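29 December 2018

Skerkalau is shut until the new year and I've got the kitchen to myself, so I can finally write about the arm. I've been putting it off because every time I sat down I'd have written ten pages of it worked!! and then been embarrassed later. But it has been a proper six months now, and I think I can say it without blushing. I love working with it.

Back in July I was packing returns, same as always. Everything that came back through the door went into a grey tote, and the tote came to one of us, and we tipped it out and sorted it into good, not good and ask. Forty totes on a heavy shift. Toys, wipes, sweets, gloves, bits of hardware, all in together, because that is how people send things back. My wrists used to ache by dinner time and I'd drop my fork. I told everyone at home it was the cold in the building, which was silly, it was July.

Then the notice went up about the trial on bench 3 and they wanted somebody from the floor to work beside it. I put my name down before I'd read to the bottom. Half the canteen thought I'd gone mad. There was a lot of talk that week about who'd be out by Christmas, and I won't pretend I didn't lie awake over it, but I wanted to be near the thing if it was coming anyway. I wanted to see how it did what I do.

What surprised me was how much it needed us. I had pictured something arriving in a crate already knowing everything. Instead there was a bench covered in felt, a lot of cable, and a man from Zetadov asking me how I knew which end of a soft packet to pick up. I'd never thought about it! You just do. So I had to slow my own hands down and watch them, and tell him, and then he'd go away and fiddle and we'd try again. I found out I've been turning things over with my little finger for years. I went home and did it with the salt, the remote control, everything. 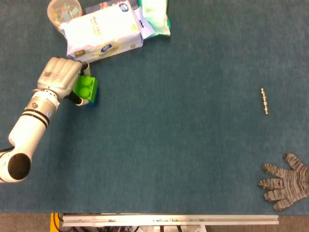 My job on bench 3 is mostly setting out and judging. I choose what goes on the felt and where, I write down what the hand made of it, and I say whether I'd have passed it. I'm good at it, too. I know which things are going to be a pig before we start. A toy brick like the green one it's got hold of there, with the blue one under it, is lovely, all straight sides and nothing to squash. The big white packet of wipes or tissues up by its fingertips is another matter, it gives when you grip it and the weight slides about inside. I made a whole page on packets in my notebook and it got typed up and sent to Arboleda, where they're starting on the same thing in the spring. My page! With my spelling mistakes put right, thank goodness.

I still get a little jump in my stomach when the fingers close. You'd think that would wear off. They come round so carefully, and then there's the tiny wait before the lift, and I catch myself holding my breath like I did when the children were learning to ride bikes. Bench 2 laugh at me for it. They come over at break to have a look as well though, so they can't say much.

Now the other side, because I promised myself this diary would be fair. It is slow. On a good day I could still beat it with one hand and a cup of tea in the other, and for the first weeks it dropped more than it kept. Some of the older ones don't like it being there at all and I understand that. Two people took the transfer to Prirkton in the autumn when they were offered, and I miss them at dinner, the table's too quiet. They say they went for the shorter drive. I think it was partly the drive. And the new rota has fewer late shifts on it, which suits me down to the ground, but lates paid better and there are families who counted on that money. I said so at the meeting. I got told it would be looked at. I've written that down here so I can check.

But the work itself is so much more interesting. I used to come home and have nothing to say about my day. Now I can't stop. I've learnt to stop it safely, start it up, check the cables before anybody leans on the bench, and read the log well enough to know when to fetch help. I've been shown how to put in a new sort of item by myself and I did my first one the week before we broke up. My wrists don't ache. I knitted half a jumper this month, the first since I can't remember when.

In November we passed our first 1000 logged picks and somebody brought in a cake with far too much icing. The arm got switched off while we ate it, and a few people said good night to it, me included.

Things to ask when we go back:
- can I have a stool that goes higher, my back is not happy on the long sets
- whether the grading for bench work is going up like they said
- more soft things, they keep giving me boxes
- who looks after it when I'm on leave

I want to go on the course too, the full one over at Prirkton. I've never asked for a course in my life. It would mean getting the early bus and staying over one night, and I'd see my two from the dinner table. Must find the form. I think it's in the drawer with the batteries.

Rain all day. Soup again.

© Skerkalau bench diary, all entries by the author | Contact | Back to top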